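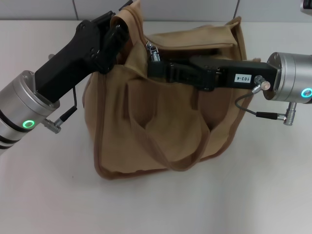 Canvas bags with zips and piping are among the items accepted under the Grostden textile collection.

Grostden to collect worn textiles separately from July
21/03/2020

Grostden Council has approved a separate kerbside collection for worn textiles, to begin in July on the eastern side of the town. The service will cover clothing, bed linen, curtains, and bags made mainly of cotton, canvas or wool. It will run for 12 months before councillors decide whether to extend it to the remaining streets.

Under the current arrangement, textiles that are not taken to a charity shop go into the general waste bin and are sent to landfill. A bin audit carried out last winter put the quantity at roughly 600 tonnes a year, most of it cotton or cotton blend. The audit did not separate wearable items from damaged ones.

Households in the collection area will receive a grey sack with a capacity of 60 litres. Sacks are to be tied and placed beside the recycling bin on the normal collection day, every second week. A replacement sack will be left at the time of pickup. Items must be dry and reasonably clean. Buttons, zips and metal fittings can be left in place.

Sorting will be done by Betach at its depot on the rail siding. Material will be graded by hand into three streams: resale, wiping cloth and fibre recovery. The fibre recovery stream will be baled and sent to a pulling line operated by Clornum, where hard parts are cut away before the cloth is shredded. The recovered fibre is used as filling for carpet underlay and acoustic panels.

Guadalupe Cárdenas, the council's waste services manager, told the meeting that mixed-fibre items would be the main source of rejected material.

"A cotton bag with a polyester lining is harder to grade than a shirt," she said. "The line can take it, but the output is a lower class of fibre and the price drops."

Shoes, pillows, quilts, carpet and waterproof coated fabric are excluded. So is anything marked by oil or paint. Excluded items found in a sack will be left at the kerb with a printed tag giving the reason.

Councillor Domingo Iturra voted against the proposal. He said the service duplicated the existing drop-off point at the transfer station and that the audit sample was too small to support the estimate of tonnage. The drop-off point will stay open under its present hours.

Betach will be paid per tonne received, with a deduction where the rejected share of a load goes over the contract limit. Collection weights will be published each quarter — the first set is due in spring.

Sacks will be delivered to 600 households in the first week, beginning with the streets north of the oval. Residents of flats with shared bins will be contacted separately by the waste services office.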